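Skammont 36 Break Room Desk

12 shares
3 comments

The Skammont 36 is a long white desk from Vurnine for break rooms, teaching kitchens and shared work areas. It is intended to stand against a wall, with a refrigerator at one end, and to take baskets and produce during loading.

Tabletop: plain white slab, curved front edge
Support: white column leg on T-shaped foot
Column trim: thin red ring at base
Top thickness: 36 mm
Assembly time: 40 minutes, two people

Leave 23 mm between the end of the top and any appliance. Check that upper and lower refrigerator doors open fully before loading the surface. Wipe smudges with a damp cloth; do not use abrasive pads.

Installed at Tultbridge, against the wall beside the refrigerator: 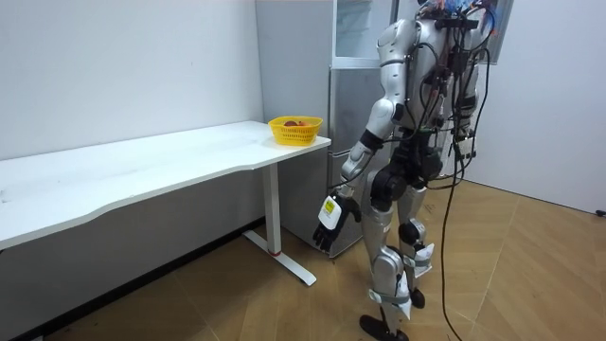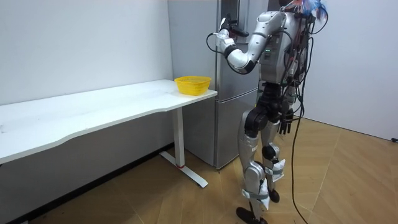
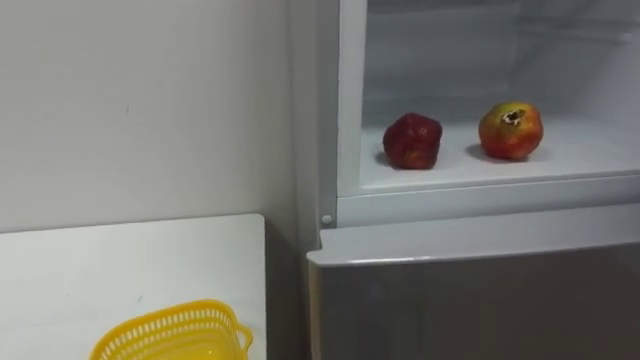 Ordering

Orders placed through Macedo ship in 14 working days. Layout questions go to Higinio Barrera. The yellow basket is not included.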